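September, bench notes, dashcam power (parking mode)

Carrying on from last month. Still chasing the flat battery on the Cutley van. Owner leaves it stood at the airport for a week at a time, comes back, won't crank. Camera is hardwired, parking mode on, low voltage cut-off supposed to drop it out well before that. It doesn't, or not soon enough.

7.40 am. Meter in series with the negative lead, bonnet latch tripped with a screwdriver so the van thinks it's shut. Waited for everything to go to sleep. Takes ages on this one, the last module hangs on long after the rest. Without the camera the standing draw is nothing to worry about. With the camera in parking mode it jumps, and stays up. As expected.

What wasn't expected: pulled the camera's plug out of the back and left the hardwire box connected on its own, and the draw only dropped by half. So the box itself is pulling current with nothing on the end. Not a lot. Over a week though.

Opened the box. Cetard unit, the older type with the slide switch. Switch was on the lowest setting, i.e. cuts out latest. Somebody had moved it, or it was fitted like that, no way to tell now. Solder joint on the switch looks dull and the slider feels vague between positions. Moved it to the highest and back a few times, then checked the cut-off with the bench supply, winding down slowly.

- highest setting: cuts out where the leaflet says
- middle: cuts out a touch late, ok
- lowest: didn't cut out at all until I'd gone well under anything I'd want a lead acid battery to see

Repeated the lowest one 11 times. Same thing on most of them, twice it dropped out where it should. So intermittent, probably the switch. Wiggle it and it changes its mind.

Put the Vendholm box on in its place. Buttons not a slider, and it remembers. Cut-off repeats nicely. Draw with camera unplugged is so low I had to change range on the meter. Bit dearer. Worth it imo.

Wiring notes for whoever does the next one:
Ignition feed was piggybacked off the rear wiper fuse. Don't. That circuit stays live for a while after lock on these vans so the camera never sees ignition off when it ought to, goes into parking mode late and records the driver walking away in full quality. Moved it to the 12V socket fuse, goes dead with the key. Constant feed left on the interior light fuse, fine.
Earth was under a trim screw, painted. Scraped it, then thought better of it and went to the proper stud behind the kick panel.
Loom up the A pillar goes BEHIND the airbag, not across it. It was across it. Redone. Take a photo before the trim goes back, the customer will want it and so will we.

Memory card next. Owner says it "never has the bit I want". Card had 2,541 clips on it, nearly all parking events, a couple of seconds of leaves moving. The g-sensor was on high so every lorry going past locked a file, and locked files don't get overwritten, so the loop had about 2 minutes of normal driving left to play with. No wonder. Set sensor to low for parking, medium for driving. Formatted in the camera, not the laptop. Told him monthly, he won't.

Also the clock was an hour out. Matters more than people think, if he ever has to send a clip to the insurer and the time doesnt match the report they'll go round and round about it. GPS time sync was off. On now.

Soak test: van battery fully charged, camera on parking mode with the new box, left overnight, read again in the morning. Then again after 40 hours if he can spare it that long.

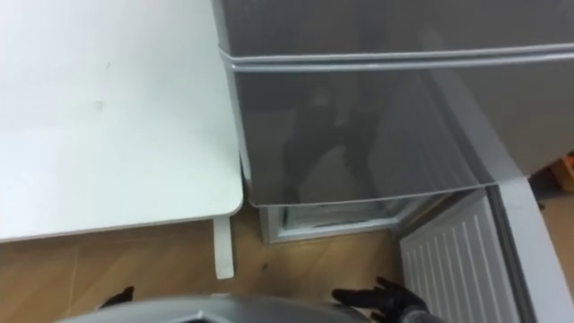 Put the above round the shared log at dinner time. Liepiņa: agree on the switch but I wouldn't stop there, the battery in that van has been flattened a few times now and it'll have lost capacity, so even a good cut-off leaves him less to start on than you think. Load test it before you hand it back or he'll be in again by Christmas and blame the box. Also what's the cut-off set to in cold weather, same number?

Fair on both. Hadn't load tested, only looked at resting voltage, and that was fine but that proves nothing. Tester is on charge. As for cold, yes same number, the Vendholm box doesnt compensate. Could go one step higher for winter and put up with the camera switching off sooner. Will ask him which he minds more.

4.15 pm. Load test: weak. Passes, just, not by enough. Quoted him for a battery and he's thinking about it.

To do
- overnight reading, write it HERE not on the back of a box
- bin the Cetard, or label it faulty before it goes back on a shelf
- check the other Cetard boxes we've got in stock, same slider
- order more add-a-fuse taps, low profile ones, down to the last pair
- rear camera lead on this van is pinched at the tailgate hinge, picture ok for now, mention it on the invoice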